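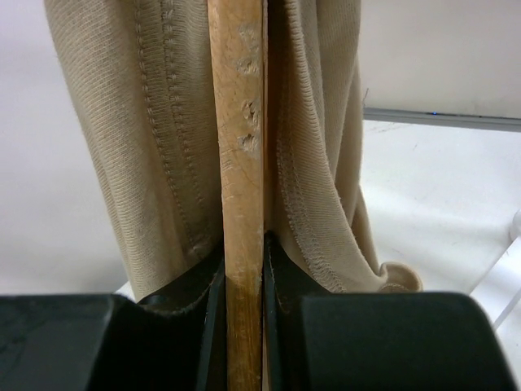 Wemex abre registo de demonstrações sobre roupa em malha e recusa falar em «robô doméstico»

Comunicado de imprensa — para divulgação imediata

A Wemex publica esta segunda-feira o primeiro conjunto de demonstrações do projeto Kemgate, dedicado ao manuseamento de peças de vestuário com uma vareta de madeira. São 1821 episódios gravados por operadores humanos que comandaram os braços à distância. Nenhum deles foi executado por um modelo treinado, e a empresa pede às redações que o escrevam tal e qual.

O pedido tem uma razão. Nos últimos anos multiplicaram-se os vídeos de máquinas a dobrar camisolas, e em muitos deles falta a informação de quem estava aos comandos. A Wemex não quer juntar-se à lista. Um operador competente consegue, com dois dedos de pinça e alguma paciência, muita coisa que nenhum programa da casa sabe ainda repetir.

«Gravámos pessoas a trabalhar através de um robô. Chamar a isto autonomia seria mentir», afirma Ah-rin Nam, responsável pela recolha de dados do Kemgate. «O que temos é matéria-prima. Se presta ou não, veremos quando alguém treinar com ela.»

A tarefa foi escolhida por ser ingrata. A malha bege cede, enrola nas bordas e esconde as próprias aberturas. A vareta é rígida e, quando fica entre as dobras, deixa de se ver em boa parte do comprimento. O operador tem de decidir onde pegar olhando para costuras e punhos, com as câmaras montadas junto às pinças, e cada um decide à sua maneira. Daniyal Talpur, que coordenou os turnos em Zevville, admite que as diferenças entre operadores foram maiores do que o previsto — houve quem agarrasse sempre pela costura e quem preferisse o tecido liso, sem que ninguém tenha conseguido demonstrar qual dos hábitos é melhor.

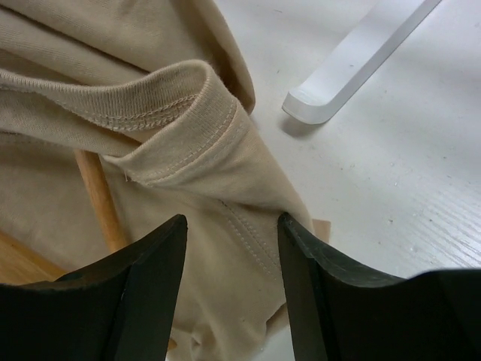

Para Irfan Khokhar, o problema começa antes do treino: uma demonstração hesitante ensina a hesitar, e os conjuntos públicos raramente dizem quantas tentativas foram deitadas fora. Khokhar defende que se publique também o que correu mal, com a mesma qualidade de anotação, e duvida que a maioria dos laboratórios esteja disposta a fazê-lo.

A Wemex aceita a crítica em parte. Foram gravados ao todo 2323 episódios, e os que ficaram de fora da versão principal seguem num arquivo separado, com o motivo da exclusão indicado pelo operador. A anotação desse arquivo é mais pobre. Faltam-lhe, por exemplo, as marcas de tempo de cada preensão, e a empresa não promete data para as acrescentar.

Também não foi feita qualquer comparação séria entre o comando remoto e o ensino direto, em que a pessoa conduz o braço com a própria mão. A equipa experimentou o segundo método em cerca de 50 episódios, não incluídos nos totais acima, e abandonou-o por falta de tempo. Quem procurar neste comunicado uma conclusão sobre qual dos dois serve melhor para tecidos não a vai encontrar.

Participaram 5 operadores, todos com formação prévia no sistema Quinlan de comando à distância. É um grupo pequeno. Um modelo treinado nestes dados poderá limitar-se a copiar os tiques dessas pessoas, e a documentação técnica diz isso na primeira página.
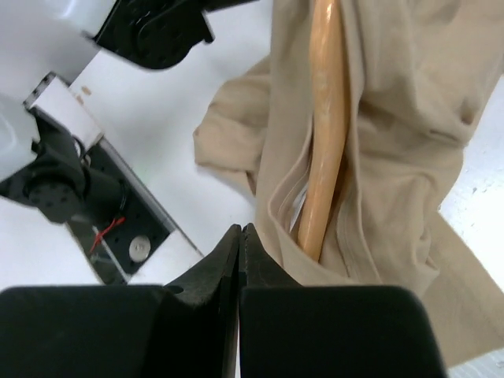

Pinça fechada junto à extremidade da vareta, envolvida pelo tecido. Foto: Wemex / Projeto Kemgate

O que está incluído

O pacote contém as imagens das câmaras de pinça, as posições das articulações, os comandos enviados pelo operador e uma descrição curta de cada episódio em português e inglês. Não inclui modelos treinados nem código de controlo.

O uso é livre para fins de investigação. Para fins comerciais é necessário um acordo escrito, cujas condições estão ainda em discussão e que a empresa prefere não antecipar.

Próximos passos

Em agosto, a equipa de Afiq Liem tentará o primeiro treino com os dados agora publicados. Os resultados serão divulgados mesmo que sejam fracos, com a indicação do número de tentativas e de todas as intervenções humanas durante os ensaios. Até lá, a Wemex não fará demonstrações ao vivo do sistema nem cederá vídeos acelerados.

Contacto para a imprensa

Sutrisno Manurung
Gabinete de comunicação, Wemex, Zevville
Pedidos de entrevista e de acesso aos dados são respondidos por escrito.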